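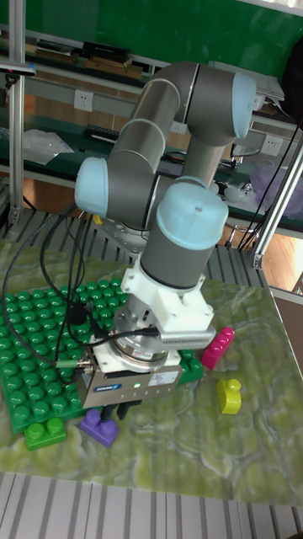 Section 3: First-Time Setup of Your Alton Countertop Grain Mill

Fresh flour smells wonderful, and you're only a few steps away from your first bowl of it! Set aside 40 minutes the first time through. After that, getting ready to mill takes hardly any time at all.

Before you start

Pick a level, dry counter within reach of a grounded outlet. The Alton hums and shakes a little at the coarse settings, so keep it well clear of glasses and open shelves. Leave 8 inches free behind the housing for the air vents.

CAUTION: Keep the mill unplugged until step 6. The stones have sharp grooves, even when they're standing still.

Putting it together

1. Lift the housing out of the box with both hands under the base. Don't pick it up by the hopper collar.

2. Take the cardboard ring out from between the stones (it's easy to miss, so have a good look with a flashlight).

3. Wipe both stones with a dry cloth. Never use water on them, not even a damp sponge. Wet stone holds on to flour and will go sour within days.

4. Set the upper stone on the three pins and turn it clockwise until it drops into place with a click.

5. Fit the hopper over the collar, line up the two arrows, and press down. If it rocks, lift it off and try again.

6. Check that the switch is at OFF, then plug in the cord.

Finding your zero point

Now the fun part! Every pair of stones sits a tiny bit differently, and this is where you get to know yours.

7. With the hopper empty, turn the dial to 80, the coarsest setting, and switch on.

8. Turn the dial slowly toward fine until you hear a light, even ticking. Back off right away until it stops, and switch off.

9. Write down the number on the dial. All the settings in the Tridell recipe booklet are counted up from this number.

Note: Let the stones touch only for a second or two, and never with the motor off. If the dial feels stuck, go coarser, switch on, and try again.

The cleaning run

10. Pour in one cup of plain white rice and mill it at a medium setting. Throw this first batch away, and brush out the chute with the Tu brush from the accessory bag.

11. Mill half a cup of the wheat you plan to use and throw that away too. What comes next is all yours to bake with!

CAUTION: Don't mill popcorn, flaxseed, or anything oily or damp. Oily seeds glaze the stones, and clearing them takes several more cups of rice.

If you have the Priltham sifter, put it together now and turn to Section 4. If you don't, go straight to Section 5, where the pancakes are.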